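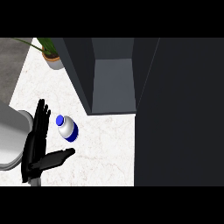 Simulated view: a robotic hand beside a small white bottle on a marble floor.

Report on a Visit to the Tomell Indoor Range
6 Jan 2025

Members of the Dokulham Pistol Club toured the Tomell range, which reopened in November after a long closure. The purpose of the visit was to judge whether the site could host our winter league while our own outdoor bays are closed by snow.

The building has 24 lanes, five of them reserved for instruction. Each lane has an electric target carrier and a bench wide enough for two pistol cases. Lighting at the target line was even. The lanes nearest the door were noticeably colder than the rest, and members shooting there kept their coats on.

Ventilation was replaced during the closure by Lorente, and the range staff opened the filter room for us. Air moves from behind the shooter toward the backstop, and little smoke remained at the bench even with every lane in use. Noise is another matter — double hearing protection is advised, particularly beside anyone firing magnum loads.

The safety briefing was short and clear. Steel-core ammunition is not accepted, and cases must stay closed until the shooter is at the lane. Rental pistols are kept at the front counter. Several members tried the Vestari target model and reported a clean trigger, though the grip was thought too thick for smaller hands.

Parking is limited on match evenings. The club will request a block of lanes for the first league round and will post the start time on the members' page once Tomell confirms the booking.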